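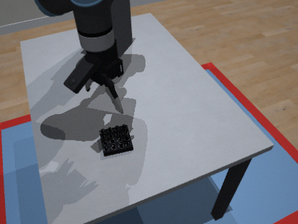

Zoi Gkikas meint, wer seinen Arm erst im Simulator baut, der baut gar keinen. Das sei Trockenschwimmen. Man lerne nichts über Schrauben, nichts über Kabel, nichts über das Spiel im Getriebe, und am Ende stehe man mit einer schönen Datei da und wundere sich, dass das Ding aus Blech und Druckteilen nicht macht, was es soll.

So stand es unter meinem letzten Beitrag, etwas länger und mit mehr Ausrufezeichen. Ich wollte kurz antworten. Wurde dann doch das hier, geschrieben zwischen zwei Druckaufträgen, Tippfehler bitte behalten.

Zur Lage. Wir bauen in der Gemeinschaftswerkstatt Plotov einen Greifarm. Hinterer Raum, links neben der Ständerbohrmaschine. Zwei Leute, Vangelis Chrysikopoulos und ich, abends meistens, manchmal bis kurz vor elf. Angefangen im Januar. Aufgabe: einen Klemmstein vom Tisch nehmen und woanders wieder hinlegen. Mehr nicht. Klingt nach nichts, ist aber ziemlich viel, wenn man es selber bauen muss.

Und ja, seit ein paar Wochen findet der größte Teil der Arbeit am Rechner statt. Weißer Tisch, schwarzer Stein, vier mal vier Noppen, Zweifingergreifer drüber. Unsere Werkstatt sieht anders aus. Der Tisch dort hat Brandflecken und eine Kerbe von der Stichsäge. Weiß ich alles.

Trotzdem halte ich den Vorwurf für falsch. Jedenfalls für den Fall, dass man zu zweit ist und die Teile selbst bezahlt.

Rechnung, ganz simpel. Die ersten 2 Getriebe haben wir am echten Arm zerlegt. Nicht durch Pech. Durch Ausprobieren. Grenzwert falsch gesetzt, Arm fährt in die Tischplatte, Zähne weg. Danach neu drucken, neu fetten, neu ausrichten, ein ganzer Abend. Die Antriebe kommen von Rallis, und die Lieferzeit ist so, dass man zwischendurch ein anderes Hobby anfangen könnte. Bisher ausgegeben: 793 Euro, ohne Filament. Ich hab die Belege in einem Umschlag und schaue ungern hinein.

Im Simulator kostet der gleiche Fehler eine halbe Minute und ein bisschen Würde. Arm geht durch den Tisch, man flucht, setzt zurück, weiter. 1316 Durchläufe haben wir jetzt in der Logdatei. Am echten Gerät wären wir irgendwo bei Durchlauf vierzig und zerstritten.

Jetzt das Aber, denn Zoi hat ja in einem Punkt recht und das ärgert mich. Die Simulation ist zu sauber. Boden glatt, Tisch glatt, Stein liegt allein da. Bei uns liegt nie etwas allein. Immer ein Inbus daneben, ein Kaffeebecher, Späne. Und das Licht! Über unserem Tisch hängt eine Röhre, die flackert, wenn jemand nebenan den Kompressor anwirft. Ein Programm, das nur ordentliche Tische kennt, wird davon beleidigt sein.

Schatten ist auch so ein Thema. Schwarzer Stein, und der Arm wirft seinen Schatten quer über die helle Platte, dunkler Klecks direkt neben dem Stein. Vangelis wollte die Schatten abschalten. Rechnet schneller, und die Erkennung wäre einfacher. Ich war dagegen, wir haben darüber ernsthaft gestritten, zwei Erwachsene, eine Stunde. Meine Meinung bis heute: wer die Schatten abschaltet, kann sich die Simulation sparen. Genau da will ich ja, dass es schwierig wird. In echt kann ich den Schatten auch nicht wegklicken.

Schwarz auf Weiß ist sowieso der leichte Fall. Wenn der Stein grau ist und der Schatten auch, dann reden wir weiter. Steht auf der Liste. Liste ist lang.

Was mich an der Diskussion eigentlich stört, ist die Rangordnung dahinter. Wer lötet, bastelt richtig. Wer tippt, bastelt nicht. In der Werkstatt kriegt man das auch zu spüren. Man sitzt zwei Stunden am Laptop und einer fragt, ob man den Platz noch braucht. Mit einer Feile in der Hand fragt das keiner. Dabei ist das Ausmessen der Greiferfinger fürs Modell eine ziemlich handfeste Sache gewesen, Messschieber, Zettel, nochmal messen, weil der Zettel weg war. Ich kenne die Finger jetzt besser als vorher. Hätte ich sie bloß angeschraubt, wüsste ich bis heute nicht, dass einer schief gedruckt war.

Dann die Reibung. Da gebe ich klein bei. Wie ein Plastikstein zwischen zwei Fingern rutscht, kriegen wir im Modell nicht hin. Wir haben 3 Werte probiert, alle falsch, jeder auf seine Art. Entweder klebt der Stein wie angeleimt oder er flutscht weg wie Seife. Vangelis hat Gummistreifen auf die echten Finger geklebt und seitdem ist das Problem kleiner, am echten Arm wohlgemerkt. Punkt für Zoi. Den hätte uns kein Rechner gegeben.

Und noch was gegen meine eigene Seite. Man kann sich im Simulator verlaufen. Es gibt im Forum von Onari Leute, die schrauben seit Ewigkeiten an der Maserung vom virtuellen Holzboden. Wir haben auch einen, hellbraun, Dielen, drauf eine hellblaue Matte mit rotem Rand. Hübsch. Greift deswegen keinen Stein besser. Ich hab selbst einen Abend an den Farben verbracht und mir eingeredet, das sei Fortschritt. War es nicht, war Feierabend mit Ausrede.

Also Regel bei uns, seit letztem Monat: kein Abend nur am Rechner. Mindestens eine Sache muss man anfassen. Kabel nachziehen, Lager wechseln, von mir aus den Tisch abwischen. Und umgekehrt, keine neue Bewegung am echten Arm, die nicht vorher im Modell gelaufen ist. Das zweite ist mir wichtiger. Da geht es auch um Finger, und zwar nicht die vom Greifer. Der Arm sieht klein aus, aber wer mal eine Hand zwischen Unterarm und Tischkante hatte, diskutiert danach anders über Trockenschwimmen.

Überhaupt das Bild mit dem Schwimmen. Jeder Schwimmkurs fängt am Beckenrand an. Arme, Beine, Atmen. Sagt auch keiner, das sei Betrug.

Zoi baut übrigens mit einem Bausatz von Brukus, fertig gefräste Teile, geprüfte Endanschläge, ordentliches Handbuch. Völlig in Ordnung. Aber mit geprüften Endanschlägen ist es leicht, gegen die Simulation zu sein. Unsere Endanschläge sind aus einem alten Drucker und ich vertraue ihnen ungefär so weit, wie ich den Drucker werfen kann.

Muss los, der zweite Druck ist durch. Die Greiferdateien lade ich hoch, sobald der schiefe Finger gerade ist. Zoi, komm gern mal abends vorbei, Hintereingang, Klingel geht nicht, klopfen. Schutzbrille liegt da.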